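Trulier screwdriver set: two months in

I bought this after stripping one too many screws on my old desktop PC. The cheap drivers in my kitchen drawer were chewing everything up, and my brother-in-law kept telling me to get a proper set (he swears by his Erkus, but those cost twice as much).
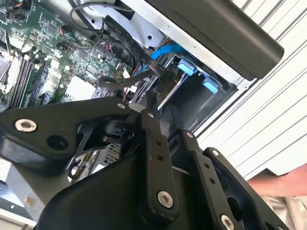

So I went with the Trulier, the 61-piece one, and I'm really happy with it! The handle is a bit chunky and has a nice spinning cap on top, so you can press down with your palm and turn with your fingers. The bits click in firmly and the magnet is strong - strong enough that I've picked up dropped screws with it, which used to mean ten minutes of swearing and a flashlight.

I've used it on the PC, a pair of glasses, two toys and the battery door on my mom's radio. No worn tips so far. The tiny Phillips ones get used the most and still look new.

Gripes? The case. The lid latch is flimsy and popped open in my bag the first week, so I spent an evening sorting bits back into their slots. The size labels are also gray on black, and I can't read them without my glasses. I'd have liked a longer extension too, as the one you get is only 6 cm.

Four stars. I've already ordered a second set for my dad's birthday in March.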